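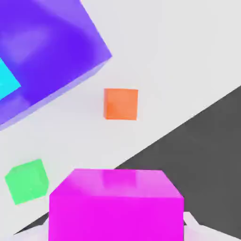 Relteritz school of astrology

The Relteritz school is a branch of modern Western astrology that reads the birth chart mainly through the lunar nodes, the two points where the Moon's path crosses the apparent path of the Sun. It takes its name from the house in which its first classes were held. Followers usually call it "Relteritz work" or simply "node work". The school has no central body, and its teaching is passed on through private courses and a printed handbook.

Background

Most Western astrologers give first place to the Sun, the Moon and the rising sign. The lunar nodes are treated as secondary points, often linked with past habits (the south node) and future growth (the north node). Indian astrology gives them a larger part under the names Rahu and Ketu, and treats them much as it does the planets.

The Relteritz school grew out of a reading circle led by Alfredo Baluyot, a former piano teacher who had studied both traditions. Baluyot held that the nodes should be read before anything else in the chart, and that the signs of the Sun and Moon only made sense once the nodal line had been set down. His notes were copied among his pupils for several years before being gathered into a handbook of 284 pages. The handbook was edited by Xiaoyan Cao, who added the chapters on eclipses and on the houses.

Method

A Relteritz reading begins with a chart in which only the nodes and the angles are marked. The reader describes the nodal line by sign and by house, and then adds the planets one at a time, starting with the planet that rules the sign of the south node. This planet is called the keeper. The ruler of the north node's sign is called the caller. Where both nodes have rulers that stand in the same sign, the chart is said to be closed, and the reader pays more attention to Saturn.

The school uses whole-sign houses, in which each house takes up one full sign. It uses the mean position of the nodes. Some later teachers prefer the true position, which wobbles slightly and can at times move forwards. The difference between the two is small, but it can place the nodes in different signs when they are close to a boundary.

Minor aspects are left out. Only the conjunction, opposition, square and trine are read, and Baluyot allowed an orb of no more than 2 degrees for any of them when a node was involved.

Eclipses

Solar and lunar eclipses take place when the new or full Moon falls near one of the nodes, and they have a large place in the school's teaching. An eclipse that falls close to a planet in the birth chart is thought to bring the matters of that planet forward until the nodes have left the sign. The nodes take roughly 18 months to pass through a sign and move backwards through the zodiac.

Students are asked to keep an eclipse diary. Cao's chapter on the subject is based on 109 such diaries lent by pupils, and quotes from them at length.

Yearly meeting

Followers meet each December for a weekend of talks and group readings. Attendance is limited to 400. Recordings are not made, and speakers' notes are sold at the door.

Reception

Astrologers outside the school have objected that the method gives too little weight to the Sun and Moon, and that its terms keeper and caller are new names for the ordinary idea of a sign ruler. Others have praised the handbook's plain style. As with other forms of astrology, there is no scientific evidence that the positions of the nodes affect character or events.

See also

Lunar node
Eclipse cycle
Whole-sign houses
Rulership (astrology)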